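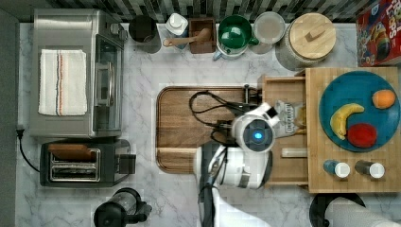
# Why does bread go stale, and can we slow it down?

Food and Materials module, project report
Vicente Figueroa

I picked this topic in March after throwing away the end of yet another loaf. I had always thought stale bread was just bread that had dried out. It's so much stranger than that! You can seal a slice up so that hardly any water gets away and it will still go firm, and that one fact was enough to keep me going for the whole project.

## What is going on inside the crumb

Flour is mostly starch, and starch comes in tiny grains. When dough bakes, the grains take in water, swell and go soft, and the long chains inside them lose their tidy order. That's fresh bread: a soft, messy tangle holding on to its water. As the loaf cools the chains slowly start to line up again and form small crystals. The textbooks call this retrogradation (I practised saying it for the talk and still got it wrong). The crumb turns firm and crumbly, and some of the water moves outwards into the crust, so the crust goes leathery while the middle goes hard.

The bit I loved most is that the fridge makes it worse. Starch crystals form fastest at temperatures just above freezing. In a freezer the water is locked up and the whole thing nearly stops. My gran keeps her bread in the fridge and we have had words about it.

## What I did

I baked three loaves to the same plain white recipe: strong flour, water, salt, dried yeast and a spoon of oil. I used Nillano flour for all of them, as it was what the corner shop had and I wanted everything from one batch. After cooling, the loaves were sliced and the slices split between three ways of keeping:

- in a paper bag on the worktop
- in a sealed plastic bag on the worktop
- in a sealed plastic bag in the fridge

I tested slices every day for five days. For firmness I put a flat disc on the middle of the slice, stood a weight on it and measured how far it sank. Each slice was also weighed before and after storage to find the water lost. Then came the tasting, with nine people from my corridor scoring each slice out of ten without knowing how it had been kept.

All the slicing was done on a board with a groove round it. Crumbs collect in the groove and can be tipped on to the scales, so they don't get lost from the weights.

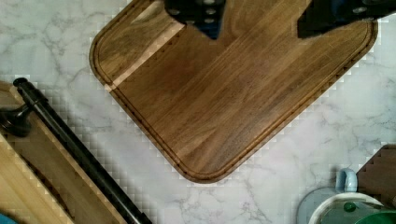 ## Results

The paper bag slices lost the most water by far and were like rusks by the end. No surprise there. The two sealed sets lost hardly any, and their weights were so close that I checked the scales (they were fine).

Firmness was where it got exciting. On the second day the fridge slices were already harder than the sealed worktop ones, and they stayed ahead all week. Same bag, same bread, same water, and a completely different slice! The tasters agreed. One of them wrote "cardboard, but cold" on her sheet even though I had let everything come back to room temperature first.

The sealed worktop slices scored best on every day except the last, when two had spots of mould and had to be left out. That is the fridge's one real advantage, and I should be fair to it.

## Bringing it back with heat

Warming stale bread melts a lot of the crystals, so the crumb goes soft again for a short while. I toasted leftover fridge slices lightly and also warmed some through in an oven. The toasted ones went from an average score of 3 to nearly as good as fresh, which made me very happy. It only lasts as long as the slice is warm. Once cool, they set harder than before.
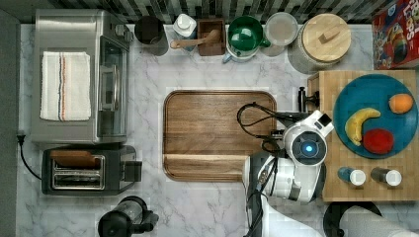

*Worktop with toaster oven, toaster and a wooden tray.*

## Problems and what I'd change

My disc test depends a lot on where you put the disc. One big air hole and the reading is useless, and I only started marking the centre of each slice on the second day. I'd also bake more loaves, and add a set of frozen slices, which I left out for lack of freezer space.

I'd love to try rye and a sourdough next. The Leiva bakery has offered me day-old ends for free, so that is the plan for the summer.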